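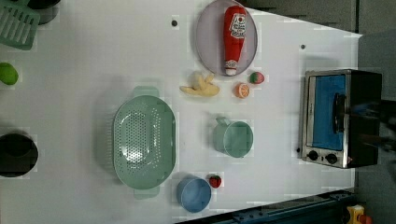 Small telescopes should get more of the money

The Flasska survey has now logged 195 variable stars from a single mirror 92 centimetres across. Its running costs are low and its data are public within 30 days. Even so, the next funding round is expected to favour Monis, a larger instrument that will look deeper at a much smaller patch of sky.

I think this is a mistake of balance. Monis will do work that Flasska cannot. Faint dwarf galaxies need a large mirror, and no amount of patience with a small one will recover light that was never collected. But many open questions about stars are questions of time. A star that fades once every few years has to be watched for years, and large telescopes are rarely given to one target for that long.

The Noh catalogue shows the problem. It lists more than 2,000 stars with suspected slow changes in brightness. Most have been measured on only a few nights, with gaps of several months. Periods worked out from such records are often wrong by a factor of two.

The Calton group has argued that archive images can fill the gaps. Some can. The older plates were taken through different filters, and the corrections add errors as large as the changes being sought.

A fixed share of each round should go to long, dull monitoring on modest equipment. The share need not be large, but it should be guaranteed for at least ten years.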